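Cuaderno de taller — Grupo de automatización de tareas domésticas, Brilum
18 de junio de 2022
Entrada 583. Continúa la serie de puesto de escritorio iniciada en marzo.

Objeto de la entrada: fijar la referencia manual de dos tareas, recolocar una silla de oficina y conectar un cable a un portátil cerrado, y dejar constancia de lo que falta para encomendarlas a una máquina. La plantilla aplicable es la de Stadham, sin modificaciones. 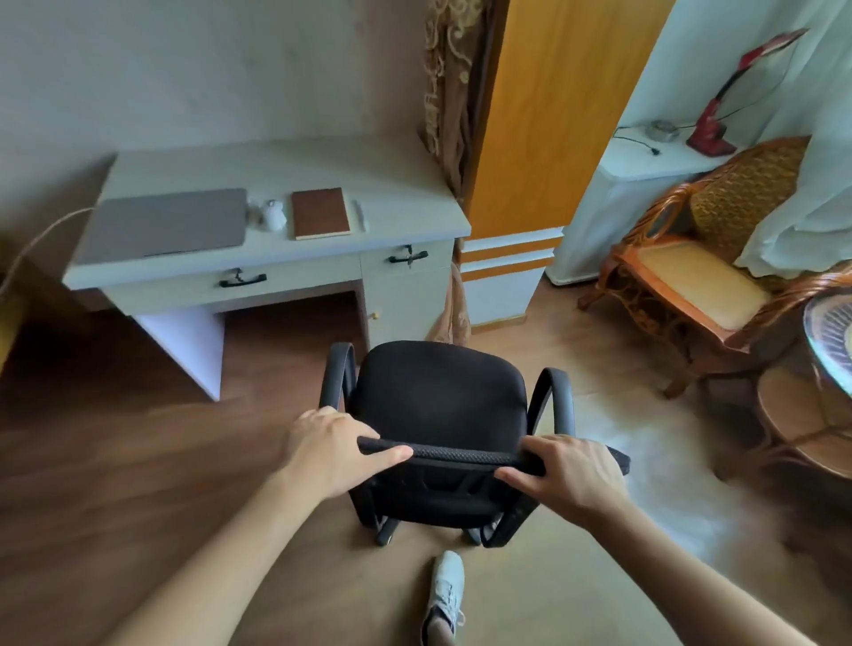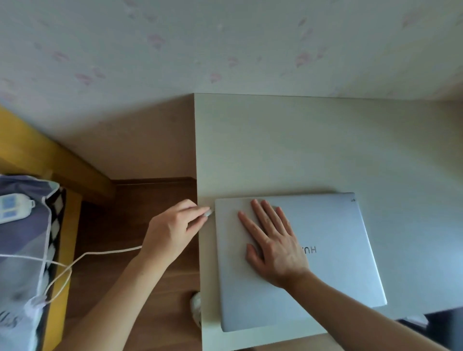

Tareas 1 y 2, ejecución manual. Primera: agarre a dos manos por el borde superior del respaldo. Segunda: conector en la mano izquierda, mano derecha sobre la tapa.

1. Silla

El agarre bimanual por el respaldo se considera el de referencia. El desplazamiento en línea recta no plantea dificultad al manipulador Fludley en suelo liso. La dificultad aparece en los últimos centímetros, cuando los reposabrazos se aproximan al tablero y conviene girar el asiento sin perder la trayectoria. La persona corrige por tacto; el controlador actual corrige por visión, con retraso, y en los ensayos de marzo terminó empujando el mueble en tres ocasiones.

Queda pendiente decidir si el criterio de éxito exige que la silla quede dentro del hueco del escritorio o si basta con que deje libre el paso. La plantilla admite ambas lecturas. Se propone la segunda, por ser la que pediría un usuario que solo quiere barrer.

2. Conexión del cable

Es la tarea que más interesa al grupo y la que peor resultado ofrece. De 60 intentos automáticos acumulados hasta la entrada 511, se dieron por válidos nueve, todos ellos con el equipo fijado a la mesa mediante topes. Sin topes, el portátil se desliza con el primer contacto y la pinza pierde la alineación.

En la ejecución manual, la mano derecha apoyada en la tapa resuelve ese problema sin utillaje alguno. Se recomienda incorporar el apoyo como acción explícita del segundo brazo, con límite de fuerza, antes de seguir afinando la inserción. La fuerza admisible sobre la tapa no está determinada; no se ensayará con equipos en uso hasta disponer de ese dato.

El cable merece anotación aparte. Es blanco y delgado, y discurre junto a una mesa también clara. El segmentador Zakharchenko lo pierde en esas condiciones y lo da por terminado en el canto del tablero. Una persona no necesita verlo entero: toma el conector y el resto acompaña. Para la máquina, el tramo suelto es un obstáculo más — en marzo quedó enganchado en la muñeca del robot y hubo que detener la serie.

3. Valoración

A la pregunta que formula la dirección, si estas labores pueden delegarse ya, corresponde responder por separado. Mover la silla: sí, con supervisión y con un criterio de éxito menos estricto. Conectar el cable: no en una vivienda corriente. El resultado obtenido con topes no debe citarse en informes externos sin mencionar los topes.

Se hace notar, además, que un escritorio con objetos pequeños encima no equivale al banco despejado del taller. La planificación debería penalizar el paso del antebrazo por encima de un tarro o un cuaderno, cosa que hoy no hace.

4. Pendiente

— Revisar la redacción del criterio de la silla en la plantilla.
— Medir la fuerza de apoyo sobre la tapa con la célula de carga del banco 2.
— Repetir la segmentación del cable con iluminación lateral. Presupuesto solicitado: 1862 euros, sin respuesta a esta fecha.
— Confirmar si la serie siguiente incluye la desconexión. En el taller se había dado por supuesto que sí, pero no figura por escrito.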